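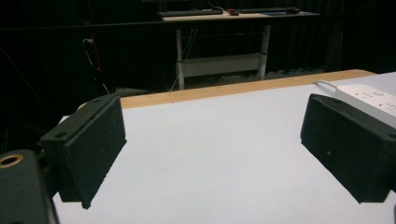 # Chapter 4: Sharing the Current

Go and find a power strip. There's bound to be one near you, behind a desk or under the bench where the kettle lives. Bring it out where there's good light and put it in the middle of a bare table, with nothing plugged into it. We're going to spend a whole chapter on this humble thing, and I promise it earns every page!

A power strip (many Australians say powerboard) is one of the cleverest bits of everyday wiring you'll ever handle. A single cord goes in at one end, a row of outlets runs along the top, and every appliance you plug in gets the full voltage of the wall socket. Why doesn't the second lamp dim the first? Why does the fourth heater trip the breaker when the fourth phone charger doesn't? Both answers come from the same idea, the parallel circuit, and by the end of section 4.3 you'll be able to sketch it from memory.

## 4.1 Look before you measure

Start with your hands behind your back. Note where the cord leaves the body, how many outlets there are, and whether they share one switch or have their own. Then look for the rating, usually moulded into the underside in letters so small you'll want to tilt them towards the window.

Clear some space around the strip as well. A plain, pale surface makes a white cord harder to follow than you'd think, so trace it with a finger all the way to its end before you decide what it's connected to.

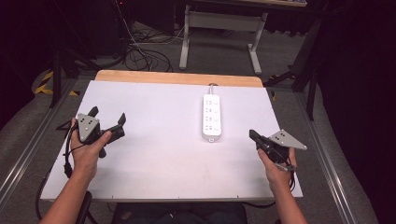

Ferenc Gulyás writes that he'd have students draw the strip before they read a word about circuits, cord and all, and keep the drawing to correct later. I like this very much, and it's now Activity 4A. Use pencil. You'll be rubbing things out!

Once your drawing is done, add what you think is hidden inside: three long metal bars, one each for active, neutral and earth, with every outlet tapping into all three. (Don't open the case to check. Your best guess will do for now.)

## 4.2 Switches, one by one

Some strips have a single switch for the lot. The more interesting kind gives each outlet a switch of its own, and that small change in layout lets us ask much better questions. 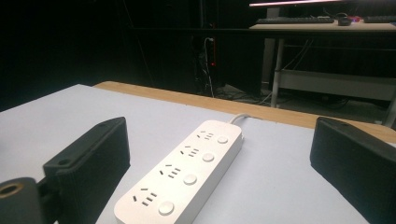 With individual switches, turning off one outlet leaves its neighbours running. Each switch sits on its own branch, after the active bar has split, so it only controls the current in that branch. A master switch sits before the split and controls everything.

Now for some numbers. Suppose a kettle on one outlet draws 2344 watts and a lamp on the next draws 40. The branches have very different currents, but the cord has to carry both, and the total is 2384 watts. Add a toaster at 1328 watts and you reach 3712, well past the 2400 watts marked on many household boards.

**Try it:** Swap the toaster for a laptop charger drawing 139 watts. What's the new total, and which switch would you turn off first?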